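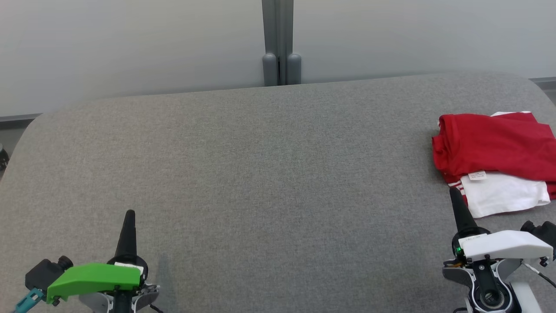

Chapter 13
Evaluating a Commercial Folding Kit

Earlier chapters treated grippers, cameras and control software as separate subjects. A buyer rarely meets them that way. Most small laundries and garment sorters are offered a kit: two arms, a mount, a software license and a support contract, sold at one price.

This chapter follows one such product, the Sakell two-arm kit, through a purchase review at Trevaskis, a uniform rental company in Arnuvthorpe. Octavian Vasiliu ran the floor trials. Bit-na Seo handled the contract with the supplier, Tredau.

Cloth is a hard test for any kit. A box keeps its shape when it is gripped at one corner – a shirt does not. Sales figures often come from a single garment type, laid flat and facing the same way each time. The Trevaskis team asked for mixed loads instead and logged 561 garments over 22 shifts in April.

After reading this chapter, you should be able to:

Write an acceptance test for a two-arm kit
Separate cycle time from handling time
Read a service contract for exclusions
Compare a leased kit with a purchased one

Key terms: acceptance test, cycle time, regrasp, service window

13.1 What the Quote Covers

Tredau's first quote ran to two pages. It listed the arms and the software but left out the work table, operator training and spare fingers.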